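The white shelves, the red basket and a February sort of mood

I have been meaning to write about the shelves in the small bedroom for weeks now, and every time I sit down to do it I end up standing in front of them with a mug of tea instead, moving one thing to the left and then moving it back again. So forgive me if this one wanders a bit. It has been that sort of February.

If you've been reading for a while you'll remember that the small bedroom used to be where things went when we hadn't decided about them. Spare bedding, the board games with pieces missing, a bag of Christmas ribbon I could never find at Christmas. It isn't a big room, and once the bed was made up for visitors there was hardly any floor left to stand on. My friend Apinya Saengthong came to stay in the autumn and slept very sweetly beside a tower of boxes, and I lay awake in the next room thinking it might come down on her in the night. It didn't, but I felt I'd had my warning.

I looked at all sorts of storage. I very nearly bought a tall wardrobe from Riltier, which was handsome and would have covered half the window, and I spent a whole evening measuring up for a chest of drawers before I admitted to myself that I don't like drawers. I put things in them and never see them again! What I wanted was something open, where I could see at a glance what we had and take it out with one hand. In the end it was a plain white unit with three columns of cubbies, and it went up against the plain white wall, and I won't pretend it's the most exciting thing I've ever bought. But I do love it.

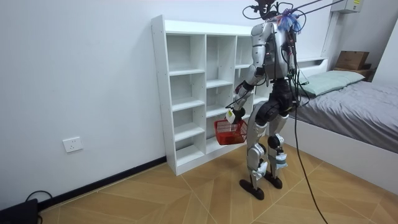

The basket came later. I'd tried keeping everything loose in the cubbies at first, and that was fine for books, but small things wandered. Hair bobbles, odd socks, the little torch, a satsuma one of the children had abandoned (we found that one by smell). I started going round the house before supper with a basket over my arm, picking up whatever had strayed, and then taking it back to the shelves and putting each thing in its own place. It takes me up to 20 minutes on a bad day and hardly any time on a good one.

I've got through a few baskets finding out what suits. Wicker looked lovely but caught on my jumpers, and there was a canvas one from Probert that flopped over as soon as you let go of it, so everything slid out under the bed. A plastic basket with a handle is what I'd tell anybody to get. Mine is bright red, and I was a little embarrassed about that to begin with, with everything else in the room being so white and quiet, but it does mean I can always find it. You can see into a lattice one from the side as well, and crumbs and bits of fluff drop through when you give it a shake over the bin. When it's grubby it goes in the bath for a rinse and that's that.

Csenge Kozma, who commented on my airing cupboard post and has been emailing me ever since, asked how I decide what goes where. I wish I had a clever answer for her. I started out very grandly, with a drawing in pencil and a label for every single cubby, and I kept to it for I should think a fortnight. Then the labels began to peel and I noticed we were all ignoring them anyway. What we do now is much looser. Things the children use go low down where they can reach, things I use go in the middle, and anything that only comes out for visitors goes as high as it can. There's always one cubby left with nothing in it, and I guard that one quite fiercely. It's where you put the thing in your hand when the phone rings.

I do the low cubbies first, while my knees are still willing, and work my way up. The basket goes on the floor next to me, or stays on my arm if I'm only popping one or two things back. I've tried taking everything out and starting afresh, the way people do in magazines, and all it got me was a bed covered in stuff at nine o'clock at night and nowhere to put the visitor's pillows. One cubby at a time is plenty.

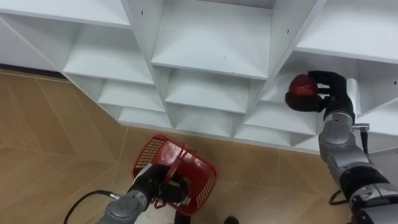

Apples, by the way, are my favourite thing to put on an open shelf. I know they belong in the kitchen, and there's a perfectly good bowl for them down there, but my gran kept hers in the back bedroom all through the winter, and the smell of a cool room with apples in it takes me straight back to her eiderdown and the clock ticking on the landing. Hers were wrapped in newspaper and laid out so they didn't touch. I'm nowhere near so careful. A red one on a white shelf looks so cheerful on a grey morning, though, and somebody always eats it before it has a chance to go soft.

A few of you asked about dusting — yes, white does show it, and no, I don't do it as often as I should. I go over the tops of the shelves with a damp cloth and then poke a dry one into the corners, where the fluff likes to gather. I used to use a spray from Irkex that smelled of lemons, but it left a smeary film that showed up whenever the sun came round, and warm water with the tiniest drop of washing-up liquid has done just as well. The strip of floor along the bottom of the unit wants doing too. I run an old sock over a ruler and slide it along there, and the things that come out are a marvel. Last time it was a jigsaw piece we'd been missing since the summer, and the jigsaw had already gone to the charity shop, so I've kept the piece on the windowsill and I feel guilty whenever I look at it.

I still haven't settled what to do about the top. My husband says leave it clear. I've been eyeing up a little lamp, or perhaps a trailing plant if I could find one that would forgive me for forgetting it. Apinya is coming back at Easter and has promised me a cutting from her spider plant, so the decision may well be made for me. If any of you have grown one in a bedroom that doesn't get much morning light, do leave me a note underneath and tell me how you got on with it.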